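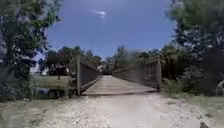

sgaber: Mokine's gain is too high for planks. Deck seams give a periodic kick at speed and the filter reads it as yaw. Halve it before you touch anything else.

eduda: Tried half. Drift is lower on wood and worse on gravel. Tire pressure unchanged, log rate 800 Hz. 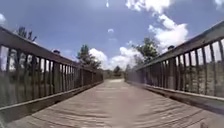
Footbridge deck, railings both sides

ragab_fan: Run two gain sets and switch on vibration level. The Gandent board has room for it.

sgaber: Disagree. Switching adds a step right at the threshold board. Fix the IMU mount first. Is it still on the hard standoffs?

eduda: Yes, hard standoffs. I can print soft ones at Sturnside in May when the bench is free. Past the bridge the heading holds on packed dirt,
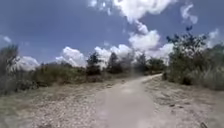

and the only resets in that log are 181 and 3,042, both timestamp faults on the serial link. So I don't think the mount is the whole story.

ragab_fan: Timestamp faults would do it alone. Swap the cable.

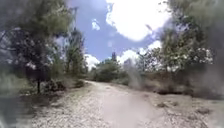 Gravel path, left bend ahead

sgaber: Cable and mount, then. Leave the gains alone.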